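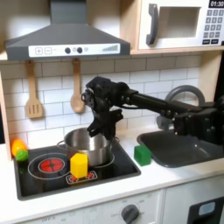 The pot on the back right burner, with the yellow block standing in front of it.

How to set up a "cook the soup" game on a play kitchen
Written by Stojan Georgiev

My daughter received her play kitchen in April, and for the first weeks she only opened and closed things. Then we started to cook soup together, with a pot and a few small toys, and now it is the game she asks for every evening. In this page I explain how I prepare it.

What you need

A play kitchen with a cooktop and a sink. Any model is good if the counter is flat.
One small pot. I prefer a real steel pot to a plastic one, as it makes a nice sound when things fall inside. Mine is from a shop in Prirnau and it weighs 267 grams.
Two toy fruits. Orange and green are easy to tell apart.
Two blocks in different colors. They can be anything in the game: cheese, butter, a potato.

Step 1. Clear the counter

Take everything away and wipe the cooktop with a dry cloth. A glossy cooktop shows every finger. Do not use a wet sponge near the printed burners, I lost a piece of the ring on our old kitchen in this way.

Step 2. Give each thing its place

Put the fruits in the far left corner, beside the cooktop. The green block goes on the white counter, on the side of the sink. The yellow block stands at the front of the cooktop, on the little control panel. It is the first ingredient, so it must be easy to reach.

Step 3. Choose the burner

For a small child, put the pot on the left burner. The child can then look into it without stretching over the whole cooktop. For an older child, the back right burner is more difficult and more interesting. Turn the handles to the sides, as you would do on a real stove. It is a good habit to learn early.

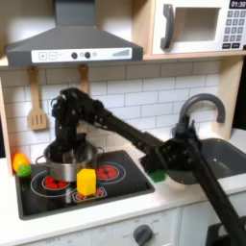

The pot on the left burner, fruits in the corner and the yellow block still waiting.

Step 4. Cook

Say the name of one thing and let the child put it in the pot. Start with one ingredient, then say two in a row: "first the yellow, then the orange." When this goes well, ask for the ingredients to come out again in the opposite order. My daughter needed 33 days before she could do it with all four.

Step 5. Wash and put back

The pot goes to the sink and we pretend to wash it. After that, each thing returns to its place from Step 2. I count slowly to 300 while she does it, and usually she is finished before.

If the blocks slide on the cooktop, try foam ones.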